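From: Hanan Nassar
To: manipulation-talk
Subject: Re: [manipulation-talk] bimanual dish handling, do the wrist views earn their keep?

Hi Obadia, hi all,

Sorry for the slow answer, I had this half written for ages and then the new eval runs came in and I wanted to put those numbers in instead of the old ones.

Obadia Koech wrote:
> Hanan, I read the short writeup you and Jonatan put on the wiki and I have
> a gripe. You say the policy with wrist cameras beats the head-only policy
> on the bowl task, but the wrist policy also saw more demos, if I'm reading
> the table right. So which is it, the cameras or the data? We tried
> something similar on the Westar setup, and adding wrist views made things
> worse until we had a lot more demos to feed it. The network just latched
> onto whatever was blurry in the background.
>
> Also, how do you decide a trial counts as a success? "Bowl placed in rack"
> covers a lot of sins. And are you still predicting both arms with one
> head, or did Maksym win that argument?
>
> Obadia

You're reading the table right, and it's a fair gripe! The first head-only run was trained before we'd finished collecting, and we never went back and retrained it. That one's on me. So we redid the whole comparison with the same 874 demos for every policy, same training length, same seeds, and 200 trials each.

For anybody who hasn't seen the wiki page: the task is moving dishes between the sink side and the dishwasher with two arms and two five-fingered hands, and the bit we care about most is the two-handed hold on a bowl. One hand can manage a bowl fine if you grab it well, but the grab is hardly ever perfect, and the second hand is supposed to save you. The policy is a pretty plain action chunking model. It takes in the camera views and joint positions and spits out a short run of targets for all the joints, and we replan before the run is used up. Nothing fancy in there, on purpose, so that when something changes we have some hope of knowing what did it.

Some stills from the kitchen, two head views and then a wrist one: 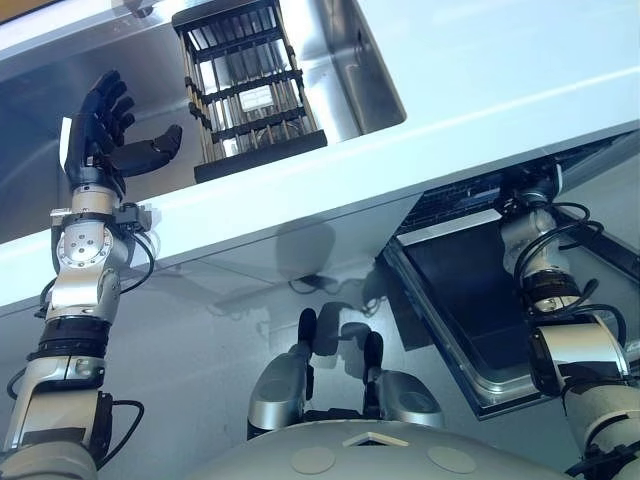
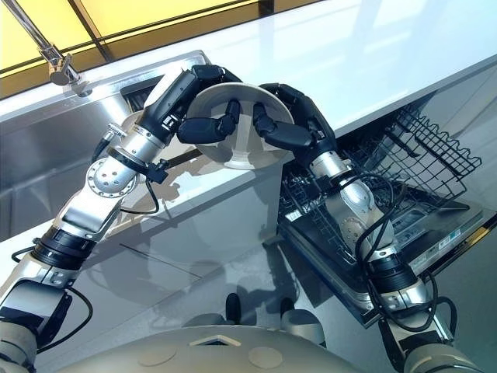
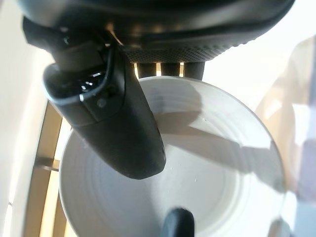 OK, numbers. With equal data, head-only gets 121 out of 200 and head plus both wrists gets 158 out of 200. So the gap is still there, but it's a good deal smaller than what we put on the wiki (I've fixed the page, and Jonatan added a note saying why it changed). Part of what we were calling a camera effect was plain old more data. You called it.

What I find more fun is where the gap comes from. Rawan went through all the failures for both policies and sorted them by the stage where things first went wrong. During the reach the two are basically tied. The wrist views do nothing for you there, and in a few trials I'd say they hurt a little, with the hand wandering on its way over. Nearly all of the gain is in the stretch between first touch and the moment both hands have the rim. From the head, the hands cover up a lot of the bowl right when you'd most like to see it, and the head-only policy has a habit of closing the second hand on a rim that has moved since the first hand touched it. It carries on as if everything went fine, which is painful to watch.

About your background problem: yes, we had that too! With a small slice of the demos the wrist policy was worse than head-only, just like yours on the Westar arms. We only ran 13 percent and the full set, so I can't tell you where the lines cross, only that they do somewhere in between. Two things helped at the low end. One was random crops and color shifts on the wrist views only (we left the head view alone, and when we tried it there too, the reach got sloppy). The other was dropping a whole wrist view at random during training, so the network can't lean on one camera all the time. Dropout was the bigger win of the two. I was against it at first, as Jonatan will happily remind you.

Dropout also gave us a cheap test I'd recommend to everyone. Take the trained policy, blank out one wrist camera at run time, and see what falls apart. Blanking the left one cost us much more than blanking the right. My guess is that it's a quirk of how our demos were collected: most of our operators make first contact with the left hand and bring the right one in after. I haven't tested that properly, so please don't quote it as a finding. If someone has a set where the order is mixed, I'd love to know whether you see the same lopsidedness.

Success rule, because you're right that the old wording was mush. A trial counts if the bowl is in a slot, both hands are open and clear of it, and it stays put for 2 seconds after that. Dropping it from a small height into the slot counts as a success if it stays. Pushing another dish out of place counts as a failure, even if the bowl itself ends up somewhere nice. Rawan and I scored every trial separately from the recordings without knowing which policy it was, then argued over the ones where we disagreed. Most of those were about whether a hand was really "clear". If you want to score a few of your own trials by this rule I can send you the sheet we used. It's ugly but it works.

And yes, Maksym won the argument, mostly. We now have a shared trunk with a separate output head for each arm, and each head also sees the other arm's planned targets from the step before. With one joint head we kept getting this thing where the idle arm drifted whenever the busy one made a big move. Splitting the heads fixed the drift. It did nothing at all for the grasp itself, so I'd file it under housekeeping. All the numbers above are with the split heads, for both policies.

A few things that didn't work, in case it saves someone a week:

Feeding motor current in as an extra input. I was sure this would help with knowing when you've touched the rim. On our hands the signal is so noisy at low force that the policy ignored it or, with some seeds, got jumpy. Might be great on better hands.

Bigger wrist images. Doubled the resolution, slowed everything down, no change that I'd trust.

Training on the Sfeir tabletop set first and then fine-tuning on ours. It learned faster early on and landed in the same place. Maksym thinks we froze too much of the encoder, and he may be right. He's rerunning that one with everything unfrozen and I'll post when it's done.

What I still can't explain is shiny stuff. Between the steel sink and the pale counter there's a lot of glare in that kitchen, and our failures bunch up when the light is strong. But they bunch up for both policies, and the color shifts on the wrist views didn't seem to touch it. Has anyone played with fixed exposure versus auto on the head camera? We've left ours on auto the whole time and I'm starting to think that was lazy of me. Somebody on the Imura thread a while back said locking it made a big difference for them, but they never gave numbers, and when I asked I got no reply.

I'll put the failure sheet and the training configs on the wiki next to the writeup once Rawan has cleaned up the stage labels. The raw recordings are too big for the list server, so ask me directly if you want some and tell me which stage you care about, so I don't have to dump the whole lot on you.

Obadia, would you be up for running the blank-one-camera test on your side? Even with 20 or 30 trials I'd be curious.

Hanan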